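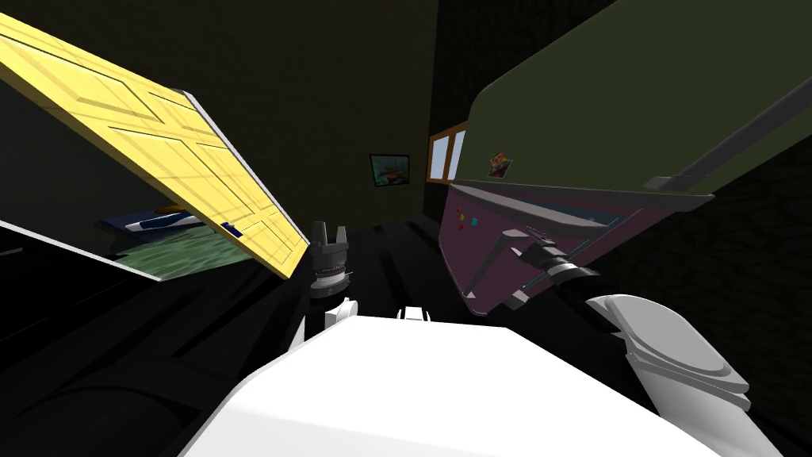

Can a robot clean your room yet?

I get asked this a lot, mostly by kids who have just been told to clean their rooms. The short answer is no, sorry, you still have to do it. The long answer is more fun, so keep reading!

Robots are great at doing the same thing over and over in the same spot. A factory robot can put a screw in a car door all night and never get bored. But your house isn't like that. You leave a shoe on the stairs, your brother moves the chair, somebody shuts the curtains and now the whole kitchen looks different. You hardly notice. A robot has to work it all out again.

So a lot of robots start in a pretend house inside a computer, a bit like a video game. The walls, the doors and even the robot are all made by the computer. If the robot bumps into a cabinet in there, nothing breaks and you just press restart.

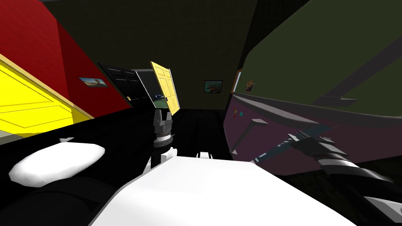
A computer-made room with yellow doors, and the robot's two arms reaching out in front.

Think about opening a door with a handle. You've done it thousands of times, so it feels like one job. For a robot it's a whole pile of little jobs – find the handle, move an arm over to it, get the fingers in the right place, pull, and back up so the door doesn't hit you. (I have walked into an open cupboard door myself, so I'm not going to laugh at any robot.)

Fingers are a big part of the trouble. You have 8 fingers plus 2 thumbs, and your skin can feel when a cup is starting to slip. Lots of robot hands just have two stubby fingers that pinch together. Try picking up a sock with two pencils and you'll see what I mean!

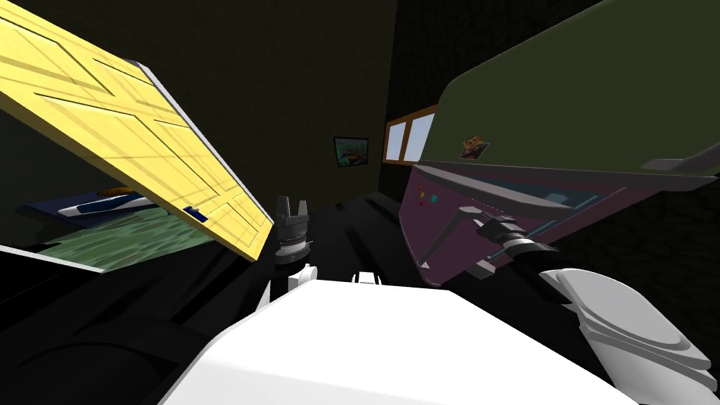

One robot arm up against the maroon front of the big machine, the other pointing up.

Back in February I asked my friend Elīna Avotiņš, who teaches a robot club in Dronley, to get her club's little robot to put a spoon in a drawer. It took 19 tries. Everybody cheered so loudly that a teacher came in to see what was wrong.

What can machines do at home right now? Some vacuum the floor, some mow the lawn, and your dishwasher is pretty clever too, as long as a person loads it. Folding laundry, making beds and finding the missing puzzle piece are much harder. People are working on all of them, but for now you'd better go and pick up those socks.

June 2023

14 shares
2 comments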